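Most budgets for a garment-folding setup start with the arm and stop there. This page covers the rest: how to work out what the job needs, what to put on the order sheet, and how to split the spending so you aren't back asking for more in a month. It is written for a small shop or lab buying its first gripper arm for laundry or apparel work.

Tyson Leclerc, November 13, 2020

## 1. Write down the job first

Pick one garment and one action. Ours was a plain cotton T-shirt, folded, on white tile. Put the size range, the fabric and the surface on one sheet of paper. Do this before you look at any catalog.

Fabric matters more than weight. A T-shirt weighs very little, so almost any small arm can lift it. The hard part is getting hold of the right number of layers. Once a knit shirt is folded over on itself, the fingertips have several edges close together to deal with, and your gripper has to take one and leave the others.

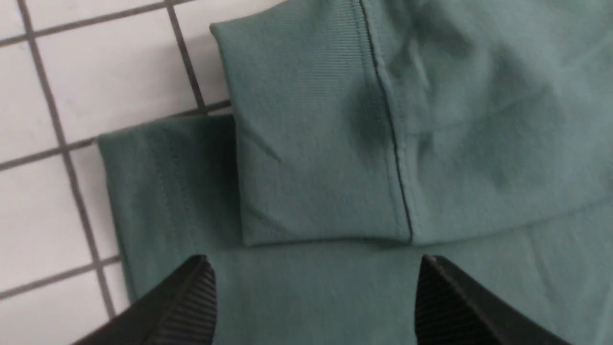 ## 2. Choose the gripper before the arm

Ask each vendor these questions and write the answers side by side:

- How far do the fingers open, and how thin do they get at the tip?
- Can the finger pads be replaced without sending the unit back?
- Is the grip force adjustable in software?
- What does a spare pair of fingers cost, and how long does it take to ship?

We got quotes from Gruvavero and Sketico. Gruvavero was cheaper on the gripper, Sketico on the spare parts. We went with Gruvavero and bought two extra sets of fingers in the same order, which saved a second shipping charge.

Look at the pads closely. Ridged pads hold knit fabric well, but they collect lint and need brushing out. Smooth pads stay clean and slip more. If you can borrow both kinds for a day, try them on a hem and on a ribbed cuff. A hem is stitched and folded, so it gives the fingers something firm to close on. Cuffs stretch – test them separately. 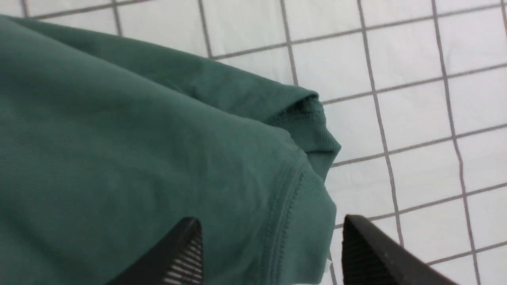
**Budget lines**

Our limit for everything except the arm was $3000. These are the lines people forget:

- *Wrist camera and cable.* Get a cable longer than you think you need. It has to follow the wrist through every turn.
- *Spare fingers and pads.* We set aside $278.
- *Work surface.* Tile wipes down easily and contrasts well with colored cloth. The grout lines show up in the camera view, so if your software looks for straight edges, plan time to deal with that.
- *Lighting.* Even, diffuse light is worth paying for. We spent $200 on two panels and a stand.
- *Test garments.* Buy several of the same shirt and one or two in other colors. Plain ones without prints are the best place to start.
- *Shipping and import fees.* Ask for these in writing. Chareonsuk, the reseller we used for the camera mount, left them off the first quote.

Leave 10 percent unassigned. We used all of ours on connectors.

## 3. Plan the trial period

Ask for a trial or a return window of at least 3 weeks. We ordered in June and the first week went to mounting and calibration, so a shorter window would have told us nothing.

During the trial, start with the shirt spread out flat and the fingers open above it. Check that the camera picks up the landmarks you plan to use, such as the collar, the shoulder seam and the hems. On a solid-color shirt the seams are thin and only a little darker than the cloth, so this is a fair test of the camera and the lights together.

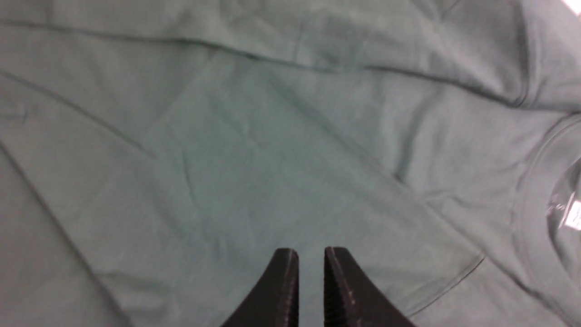 Then move on to folded and bunched cloth. Keep a log with the date, the garment, the grip force and what happened. When a grasp fails, write down whether the fingers missed, slipped or took too many layers. Each of those points to a different fix, and only one of them (slipping) is likely to be solved by buying new pads.

The people at Brarnton let us read their log before we started ours, and we copied their columns as they were.

## 4. Place the order

Send one purchase order per vendor, with the spares on it. Put the return date on the order itself. Check the mounting pattern on the wrist against the gripper drawing, and confirm the power supply matches your outlets.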